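Code Issues Pull requests Wiki Releases

# Stenside Seed Swap Records

Welcome, and thank you for stopping by! This repository holds the handwritten swap cards from the Stenside seed exchange, typed up at last and saved as plain CSV so that anyone with a spreadsheet program can open them. There are 3498 rows, one for each packet that changed hands, and they cover 270 named varieties of beans, squash, tomatoes, greens and flowers (plus a few things we never did manage to identify, which are filed under "mystery").

The cards were kept in shoeboxes by Ginevra Galli, who ran the swap table for years and wrote down far more than she had to. If you enjoy the notes column as much as we do, you have her to thank for it. Arturo Cattaneo did most of the typing, and Sibel Başaran sorted out the variety names, a job that took her the better part of a winter and quite a lot of tea.

## What's in the files

The two files you will want are `packets.csv` and `varieties.csv`. The first has the packet number, the variety code, the season it was saved, the kind of soil it grew in (if the grower told us) and the free-text notes. The second matches each variety code to its usual name, its other names, and a short growing description.

Growers are listed by number only. Some of the old cards had phone numbers and street addresses written on the back, and we left those out entirely.

## A word on names

Please be patient with the names! Gardeners around here have always called things whatever their neighbors called them, so "Donati" on a card may mean the flat green pole bean or the speckled bush bean, depending on which side of the creek the grower lived. Where the notes made it clear, Sibel assigned the right code. Where they didn't, you'll find `donati-unsure` in the code column, and we would love to hear from anybody who can help us settle a few of those.
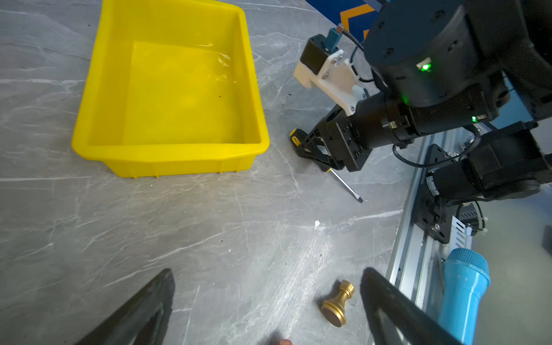

The squash are in better shape. Tindora squash was only ever one thing, a ribbed, dull orange keeper with a long neck, and the cards agree with each other almost word for word. The only trouble is spelling, and we kept the original spelling in the notes and fixed it everywhere else.

## Known problems

- Seasons written as "last year" were worked out from the cards filed next to them, so treat those as a good guess. They have a `y` in the `season_guess` column.
- Germination notes are whatever the grower felt like writing. "Came up fine" and "every last one" are both in there, and we didn't try to turn them into percentages.
- The Farton cards got damp at some point and the ink ran. Cosimo Rinaldi read what he could with a magnifying glass, and blanks in those rows mean he couldn't make it out.

## Using the data

Use it for anything you like: school projects, garden planning, a talk at your own swap. A mention of the Stenside swap would be kind. If you spot a mistake, open an issue with the packet number, and Jaxon Després will pull the card and check it. He usually gets to these on Sunday, after the watering.

New cards from the February swap will be added once they're typed.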